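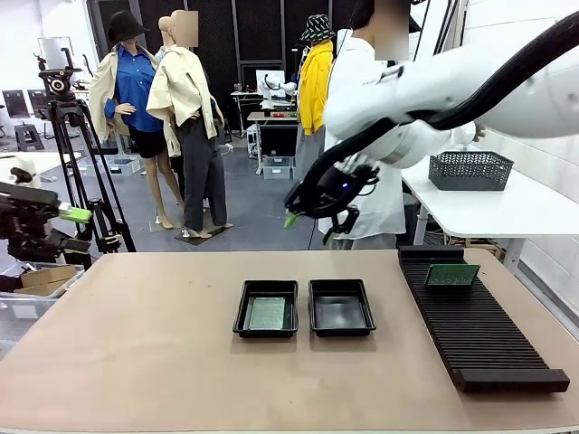
Board cell, side camera: one board in the left tray, one in the rack.

From: Solomiia Stasiv
To: jimon-users
Date: 15/07/2021
Subject: Re: [jimon-users] planner rejects grasp above rack slot

Hello Chang-ho,

Chang-ho Wi wrote:
> After the update to the collision module, Jimon refuses
> 70 of my grasp candidates for the upright board. It says
> "finger_left in collision with rack". With the January
> build the same scene was fine. Is my rack model wrong?

I think your model is good. The new module adds padding to every mesh, and the default is 6 mm. Between the ridges of a slotted rack this leaves no space for the fingers. For the flat board in the tray you will not notice it.

Please try this in the scene file:

padding_default: 6
padding_override:
 rack: 1

Then restart the planner node, a reload is not enough. In my tests 40 candidates came back, and planning time stayed the same.

One more question. Do you attach the cable of the arm as a collision object? Mizanur has a patch for this, but it is not merged yet.

Best regards,
Solomiia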